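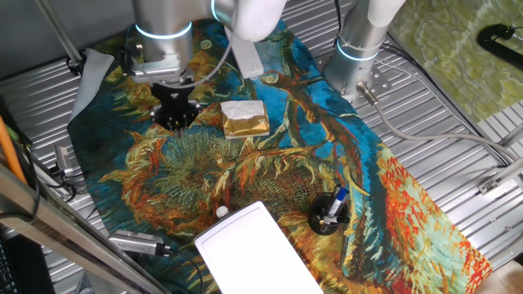
Lucienne Maillard says she would rather see a sunflower cloth on a work table than one folded away in a drawer, and she hopes the colours hold up to daily use. Her comment was one of 68 left with Ferrand, the neighbourhood craft centre, after it asked members what should cover its shared tables.

Printed cloths with painted designs – Van Gogh's sunflowers among them – were the favourite, ahead of plain grey canvas. Members also asked for pen holders to stay on the tables between sessions.

Yannick Millet said the centre had set aside $724 for cloths and small desk items. Eight tables will be covered by April. Members can bring in a cloth of their own until then, provided it can be machine washed. Names should be marked on the hem.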